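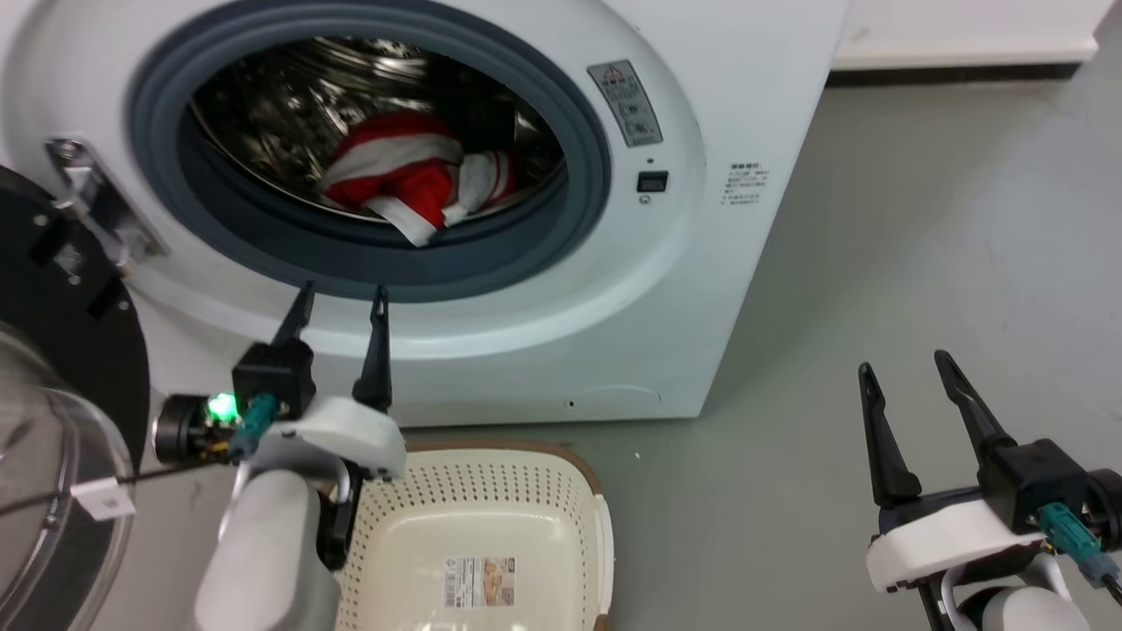

Subtitles out of sync on a rented movie, and only for the songs

Posted in Movies at Home by Telma Quezada

I rented the musical drama Namboodiri last night through the Esto app on my TV. The spoken dialogue is fine and the English subtitles match it. As soon as somebody starts singing, the subtitles run late, and by the end of the song they are a full line behind. Then the talking starts again and they're back where they should be.

I tried stopping and starting the movie, and I tried it on my tablet. Same thing on both. The long song at the train station is the worst one. By the last verse I couldn't tell which words went with what.

Is this my setup or is it the movie? I have until 8 tomorrow night before the rental runs out and I'd like to watch the second half properly. My mother is coming over to see it and she doesn't speak the language either.

Nam-gil Min

It's the subtitle file. If your TV or your connection were the problem, the dialogue would drift too, and you wouldn't get the same thing on a tablet.

Songs in a movie like this are often subtitled separately from the dialogue. Sometimes the lyrics were timed to an earlier cut, and if a few seconds got trimmed from a musical number later on, the lines no longer land in the right place. I saw Namboodiri in a theater and the songs were fine there, so the theater copy must have had a different file.

Things to try before tomorrow:

Open the subtitle menu while the movie is playing and see if there are 2 English tracks. On some titles there is one marked English and one marked English (lyrics) or English CC. Switch to the other one and play a minute of the train station song.

If there is only one, look for a subtitle delay setting. I don't think it will help you much, though. It moves everything by the same amount, so you'd fix the songs and break the dialogue.

Report it from the rental page, under Playback Problem. Give them the time in the movie where it goes wrong. I did this with a different rental and had a credit in my account the next day, but I never did get a corrected file.

Dultenine

Had this too. Only one English track for me. I turned the subtitles off for the songs and you can mostly follow from the acting. The station one is her saying goodbye to her brother, if that helps.

oltgate_fan

Get the disc. Oltgate put it out in January and the subtitles are good all the way through. Also has the 10 minute wedding number they cut down for streaming. My library has it.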